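Subject: Re: [laundry-room] Hard water and the new softener — what we found at Hiltville

Date: Dec 28, 2025
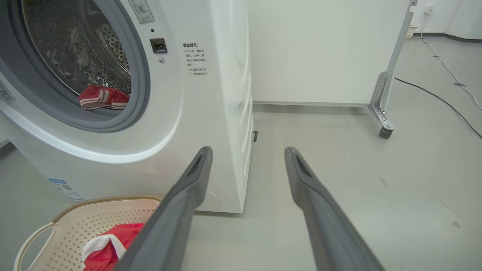 Hello all,

I said in October I would write up the water side of things once the readings had settled, and they have, so I'm answering Lwazi's message below in pieces. It's long. If you only care about the detergent question, skip to the third quoted part.

> **Lwazi Nel wrote:**
>
> We are on well water at Paiva and the test strip goes straight to the darkest band, so all I can say is that it's very hard. Do you have a real number for yours, and did you get it from the town or from your own tap?

Both. The town sheet for Hiltville gives a range so wide it wasn't any use to me. I bought a drop kit and tested at the kitchen tap, before the softener went in, and got 419 parts per million. I did it again from the outside spigot and got the same reading, so I believe it.

Strips are fine for telling you that you have a problem. They stop being useful at the top end, where all the colors look alike. With a drop kit you count drops until the sample turns from red to blue, and then you multiply. Rinse the tube with the water you're about to test, not with whatever was in it last. If your well is also high in iron, test for that separately, as it changes which softener you can buy.

> Second thing. The dealer wants to put in the bigger Nomport unit and says the small one would be regenerating all the time. There are two of us in the house. Is he just selling me a bigger box?

Maybe, but do the sum first. Take your hardness in grains per gallon (parts per million divided by 17.1), multiply by the gallons you use in a day, and that tells you how many grains the unit has to remove daily. Our water meter says we use 82 gallons a day, averaged over the summer with the garden on its own line. That comes to a little over 2,000 grains a day. A small unit handles that and regenerates every week or so, depending on how the salt dose is set.

The setting matters more than the size of the tank. Ours came set to the highest salt dose, which gets the most capacity out of the resin but uses a lot of salt for each grain removed. I turned it down one step. It regenerates more often now and the salt lasts longer. The page for this is near the back of the Nomport manual and is easy to miss — look for the table with pounds of salt down the left side.

Two more notes on installation:

- Leave the outside spigots and, if you can, the cold kitchen tap on hard water.
- Get a bypass with three separate valves. Mine has a single lever and it's stiff already.

The drain line has to end above the drain opening with an air gap. The plumber I used knew this, but the quote I had from the first one showed it pushed down into the standpipe alongside the washer hose. Ask about it before you sign anything. The unit was $700 and the plumber was another $206, with the fittings included in his price.

> Last one. My towels are like boards and I'm using more and more powder. Will the softener fix that or do I need to do something to the towels?

Some of each. The stiffness is partly mineral and partly old detergent that never rinsed out. With soft water you need far less powder, so cut it by half on the first day and go down from there. If you keep using the old amount you'll have suds left at the end of the rinse and the towels will get worse.

For what is already in the cloth, I ran each load of towels hot with no detergent at all and a cup of washing soda, then ran them again with nothing. The old ones needed that twice. I skipped fabric softener, which coats the loops and makes a towel slower to take up water. Don't wash wool or silk with washing soda.

Scale in the machine is a separate job. I used citric acid in the empty drum on a hot cycle. Check the manual for your model before you do this, and never use it in the same cycle as bleach. Our water heater was in worse shape than the washer. I drained it at the bottom valve and it took most of an afternoon, with the valve plugging up over and over.

> I've also been sent a flyer for one of those magnetic clamps, the Flakavik. Any opinion?

I haven't tried one. The drop kit will tell you whether your hardness has changed, and a clamp isn't meant to change it, so I don't know how you would check their claim at home. I'd keep the money for salt.

If anybody else on the list has well water with iron in it, please answer Lwazi directly. I have none here and don't want to guess at it. I'll post the salt use again in the spring — the tank was full when I started, so the figure I have now leaves out the first fill.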